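Category: Open word lists / Recipes and kitchen language

# Sanna word list, README

Sanna is a list of kitchen words and short cooking phrases, written the way people say them at home. It has 3448 entries. Each entry is one line in a plain text file, with a tab between the columns.

I started the list when I was learning English in Skudgate and could not find the words my neighbours used. My dictionary had "saucepan" but it did not have "give it a good stir" or "till it catches". Later Mirko Sartori joined and brought 400 entries from his own notebooks, and these have the letter M in the last column.

## What is in the files

- sanna_main.txt: all entries
- sanna_check.txt: 292 entries where we don't agree about the meaning
- sources.txt: where each entry was heard or read

## Columns

1. the word or phrase
2. meaning, in simple English
3. part of speech (a phrase is marked "ph")
4. spelling variants, with a comma between them
5. initials of the person who added it

Column 4 is often empty. The main spelling is the one with "flavour", "colour" and "litre". If you only know the other spelling, please search also in column 4.

## How the entries were collected

Most of them come from talking with people while they cooked, and from handwritten recipe cards. We did not copy from printed cookbooks. When a card was hard to read we asked the owner, and if the owner was also not sure, the entry went to the check file.

In September we went again through the first 100 entries, which were the weakest. Many of the meanings there were too short. "Fold", for example, had only the meaning "mix", and a beginner who reads this will beat all the air out of the eggs. It is now two sentences long.

## Known problems

- Baking has many more words than frying or grilling.
- Names of cheeses are not complete.
- Some phrases are known only in one or two families. They stay in the list, but please do not use them as proof of general English.
- The file opens badly in some spreadsheet programs, which change "1/2" to a date. Import this column as text.

## Use

You may copy, change and share the list for any purpose. Please keep sources.txt together with it.

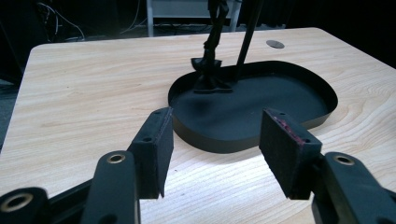
If you send a correction, write the old line and the new line, one under the other, and a few words about where you heard it. Mirko reads the corrections for baking and I read all the others.

Related lists

- Olance: names of garden tools
- Herkska: words for weather and wind
- Sanna, short version for beginners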